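Handling of Soft Goods with Hand-Held Grippers
Course handout, unit 4: When the grip is lost
Last updated: September 24, 2026

In the previous unit we spoke about rigid objects. A cup or a box has one shape, and if the fingers close to the right width, the grip is usually good. Clothing is different. In this unit we study one fault, which in our course we call the silent drop.

The fault was first noted in August, during the Parero exercise. The task was simple: take a garment from the bed, lift it, and lay it to the side. In a series of 40 lifts, four ended with the garment back on the bed while the log still said "held". The operator saw the drop at once. The software did not see it at all.

Why did the log not show it? The Prostari logging program decides "held" from the finger width only. If the fingers stop before they are fully closed, it believes that something is between them. With thick cloth this is true at first. Later the cloth is pressed thin and slides out, but one fold of a sleeve, or a bit of the bed cover, can stay between the tips. The width is then nearly the same as before.

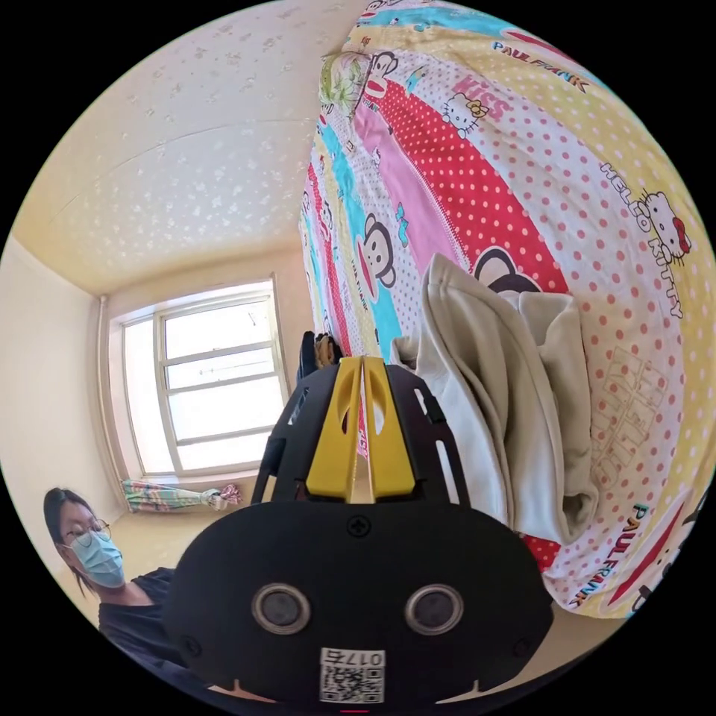 One remark from Vávra was that the word "held" should be removed from the log completely, and replaced by the width in millimetres, so that each reader must judge for himself. The course does not go so far, but please keep the remark in mind when you write your report.

The patterned cover makes a second difficulty. When a garment lies on a busy print, the edge of the cloth is harder to find for a program which looks for edges. On a plain cover the same program makes fewer mistakes. Do not exchange the cover for a plain one in order to get better results. Homes have printed covers.

Safety. A silent drop of a shirt hurts no one. The same logic used with a hot iron or a glass bottle is a serious matter. Also, a person who sees the drop often puts the free hand quickly between the fingers to correct the cloth. Please do not do this. Open the gripper, move it away from the bed, and only then touch the garment.

Work for the exercise:

Repeat the lift with 3 different garments. Write down the width at closing and again at the top of the lift. Mark every drop by hand on the Flornness sheet, also when the log says "held". Compare the two afterwards and bring the differences to the seminar.

If the width does not change and the garment has still fallen, write which part stayed between the tips.

4 comments
Share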